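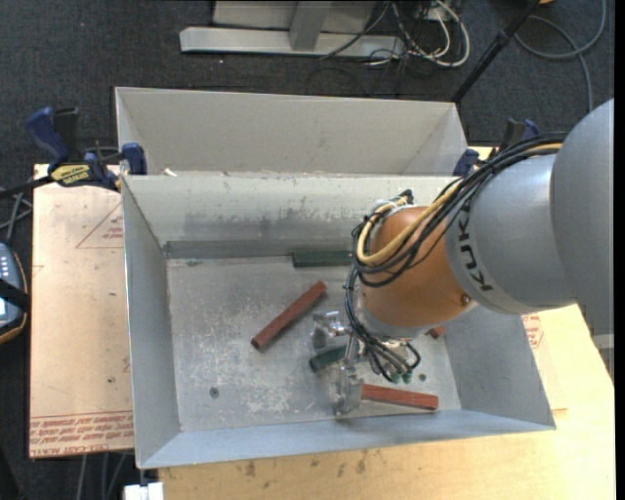

*Fig. 3. Parts bin with red and dark green bars.*

## 4.2 Loading and checking the parts bin

Use only the gray metal bin with sloping walls. Bars stored in flat-bottomed Ibarra crates must be tipped out by hand first.

1. Sweep the floor of the bin. Chips and filings collect along the base of the rear wall.
2. Run a gloved hand along the upper rim. Small chips in the rim are acceptable. File down any burr that catches the glove.
3. Lay the bars in one at a time. Red and green bars may share a bin if the job sheet lists both.
4. Spread the bars over the floor. They may lie at any angle, but must not stand on end or lean over the rim.
5. Write the bin number and the lot number on the Fasora card. Hang the card on the rack, outside the bin.

**Note:** Scratches, worn patches and dark streaks on the metal are normal wear and do not need to be reported. Report dents deeper than 3 mm.

**Caution:** Do not load more than 70 kg. An overfilled bin must be emptied by hand, starting with the top layer.

**Caution:** Keep hands out of the bin until the cell is locked out (section 2.1).

### Replacing a bin

Order part 2303 from Trimovero. The rim is 925 mm long on the inside. Older bins marked Jarkari are shorter and will not sit on the same brackets. Send questions on bin sizes to Märta Viklund in stores.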